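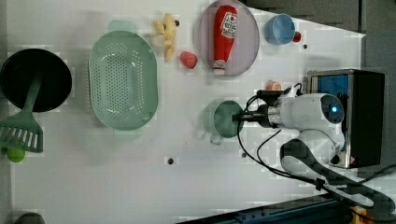
1. 문의 내용

제목: 타원형 채반의 손잡이가 반투명하게 변한 것 같습니다 / 검은 팬과 뒤집개 사용 문의
접수일: 2025년 8월 30일
문의자: Milagros Lucero
담당: Kacper Tomaszewski (Gradwood 주방용품 고객지원)
상태: 해결됨, 일부 항목은 보류

안녕하세요. 저는 Surano 공유주방에서 물품 관리를 맡고 있습니다. 한국어가 제 모국어가 아니어서 표현이 조금 이상할 수 있습니다. 이해해 주시면 감사하겠습니다.

첨부한 사진에 있는 연두색 채반을 5월에 귀사에서 구입하였습니다. 문의하고 싶은 것은 세 가지입니다.

첫째, 채반 양쪽 끝의 손잡이가 몸통보다 색이 옅고, 빛이 비쳐 보입니다. 처음부터 이런 제품인지, 세척 때문에 색이 빠진 것인지 알고 싶습니다. 저는 처음 받았을 때의 색을 정확하게 기억하지 못합니다.

둘째, 채소를 씻은 다음에 채반 바닥에 물이 남습니다. 구멍이 많은데도 바닥 가운데에 얇은 물막이 생기고, 흔들어야 내려갑니다.

셋째, 같이 쓰는 초록색 뒤집개를 뜨거운 팬 위에 걸쳐 놓아도 되는지 궁금합니다. 우리 주방에서는 사진처럼 팬 가장자리에 걸쳐 놓는 습관이 있습니다.

2. 첫 번째 답변 (Kacper Tomaszewski)

문의해 주셔서 감사합니다. 저도 한국어를 배우는 중이므로 천천히, 정확하게 쓰겠습니다.

손잡이에 대해서 먼저 답변드립니다. 이 모델의 손잡이는 몸통과 다른 부품이고, 색도 처음부터 다릅니다. 사진에서 양쪽 손잡이가 둘 다 반투명하고 몸통보다 옅게 보이므로, 저는 원래의 색이라고 판단합니다. 다만 표면에 하얀 가루가 묻어나거나 손톱으로 눌렀을 때 자국이 남으면 재료가 약해진 것일 수 있습니다. 그 경우에는 다시 알려 주십시오.

물이 남는 문제는 아래의 내용을 확인해 주시기 바랍니다.

- 세척할 때 식기세척기를 사용하십니까, 손으로 하십니까?
- 세제의 종류는 무엇입니까? 헹굼 보조제도 사용하십니까?
- 채반을 평평한 바닥에 놓고 물을 빼십니까, 싱크대 위에 걸쳐 놓으십니까?
- 생강이나 감자처럼 흙이 묻은 재료를 자주 씻으십니까?

3. 문의자 회신 (Milagros Lucero)

답변 감사합니다. 손잡이를 만져 보았습니다. 가루는 없고, 손톱 자국도 남지 않습니다.

세척은 손으로 합니다. 세제는 주방에 있는 Gitisitz 중성세제이고, 헹굼 보조제는 쓰지 않습니다. 물을 뺄 때는 싱크대 바닥에 그대로 놓습니다. 걸쳐 놓을 수 있다는 것을 몰랐습니다.

생강은 자주 씻습니다. 딸기도 씻지만, 딸기를 씻을 때는 물이 비교적 잘 빠집니다. 생강을 씻은 날에는 더 느립니다. 동료 Damian Sobczak도 같은 말을 하였습니다.

4. 두 번째 답변 (Kacper Tomaszewski)

자세한 설명 감사합니다. 두 가지 원인이 같이 있는 것으로 보입니다.

하나는 놓는 방법입니다. 바닥 구멍이 싱크대 면과 너무 가까우면 물이 구멍에서 떨어지지 못하고 붙어 있습니다. 다른 하나는 생강에서 나온 고운 흙과 섬유질입니다. 작은 구멍의 안쪽에 조금씩 쌓이고, 눈으로는 잘 보이지 않습니다.

다음의 순서로 해 보십시오.

가. 미지근한 물에 중성세제를 풀고 채반을 18분 동안 담가 둡니다.
나. 부드러운 솔로 바닥의 바깥쪽에서 안쪽으로 문지릅니다. 안쪽에서만 문지르면 섬유질이 구멍에 더 깊이 들어갑니다.
다. 옆면의 구멍도 같은 방법으로 닦습니다. 굽어 있는 부분은 솔을 눕혀서 닦으십시오.
라. 흐르는 물로 헹구고, 밝은 곳에 대고 막힌 구멍이 있는지 확인합니다.
마. 물 400 ml를 가운데에 천천히 붓고, 다 빠질 때까지의 시간을 잽니다. 채반은 양쪽 손잡이로 걸쳐 놓은 상태이어야 합니다.

철 수세미와 이쑤시개는 사용하지 마십시오. 구멍 가장자리에 흠이 생기면 그곳에 다시 때가 모입니다.

5. 시험 결과 (Milagros Lucero)

알려 주신 순서대로 하였습니다. 결과를 적습니다.

청소 전, 싱크대 바닥에 놓았을 때: 18초. 바닥에 물막이 남음.
청소 전, 걸쳐 놓았을 때: 6초. 물막이 조금 남음.
청소 후, 걸쳐 놓았을 때: 4초. 남은 물 거의 없음.

놓는 방법의 영향이 제 생각보다 컸습니다. 솔로 닦을 때 갈색 찌꺼기가 나왔고, 바닥 가운데 쪽에서 제일 많이 나왔습니다. 막힌 구멍은 이제 보이지 않습니다.

뒤집개에 대한 답변을 아직 받지 못하였습니다. 확인을 부탁드립니다.

6. 세 번째 답변 (Cyprian Kubiak, 제품 담당)

안녕하세요. 뒤집개 문의는 제가 이어서 답변드립니다. 늦어서 죄송합니다.

뒤집개를 팬에 걸쳐 놓는 것은 불을 끈 다음에는 괜찮습니다. 불이 켜져 있을 때는 권하지 않습니다. 손잡이가 팬 안쪽에 들어가고 넓은 머리 부분이 밖으로 나오는 방향이면 특히 조심하셔야 합니다. 머리 부분은 열을 견디도록 만든 부분이지만, 손잡이는 그만큼 견디지 못합니다. 사진에서는 손잡이의 끝이 팬 안쪽에 있으므로, 조리 중이라면 반대로 놓거나 따로 받침을 쓰시기 바랍니다.

뒤집개의 긴 틈도 채반과 같은 솔로 닦으시면 됩니다. 틈의 방향을 따라서 닦는 것이 좋습니다.

팬의 코팅에 대해서는 제목에만 있고 본문에는 질문이 없었습니다. 혹시 문의하실 것이 있으면 모델 번호와 함께 적어 주십시오. 사진만으로는 어느 회사의 팬인지 확인할 수 없습니다.

7. 문의자 회신 (Milagros Lucero)

설명 감사합니다. 방향에 대해서는 생각하지 못하였습니다. 주방 벽에 안내문을 붙이겠습니다.

팬은 Czarnecka 지점에서 받은 것이라서 모델 번호를 그쪽에 물어보아야 합니다. Jarosław Borkowska 씨에게 메일을 보냈고, 답장을 기다리고 있습니다.

8. 처리 기록

채반 손잡이: 정상. 교환 대상 아님.
채반 배수: 청소 및 놓는 방법 변경으로 해결.
뒤집개: 사용 방법 안내 완료.
팬: 모델 번호 확인 대기. 번호를 받으면 같은 티켓에서 계속 처리함.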